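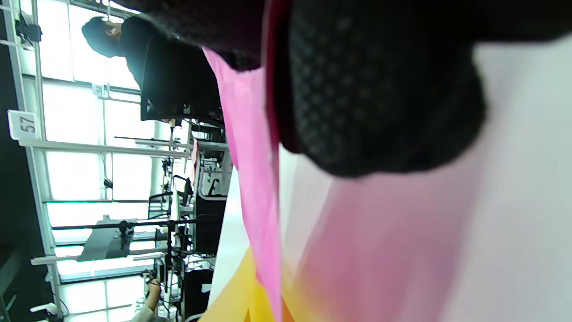 Black textured fabric beside pink material

Does the Stonine projector really need the Dotby app?
No. The box says "recommended," which I read as "we'd like your email." Every setting I use is on the remote.

Is the 315-inch picture size real?
I doubt it's watchable. At 40 inches text is sharp. Go much bigger and you'll want the blinds down.
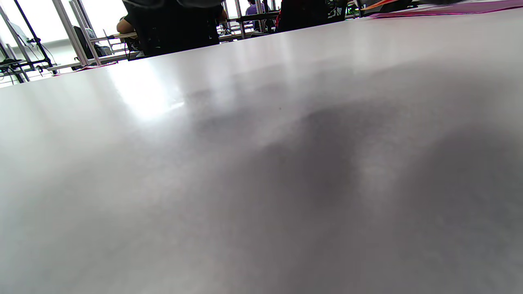

Sound and Power

Are the built-in speakers any good?
The ad calls them "room-filling." Which room? I plug in my own.

Will the battery last 6 hours?
Mine hasn't yet, even on the dimmest setting.

Padmavathi Kamath, updated April 4, 2023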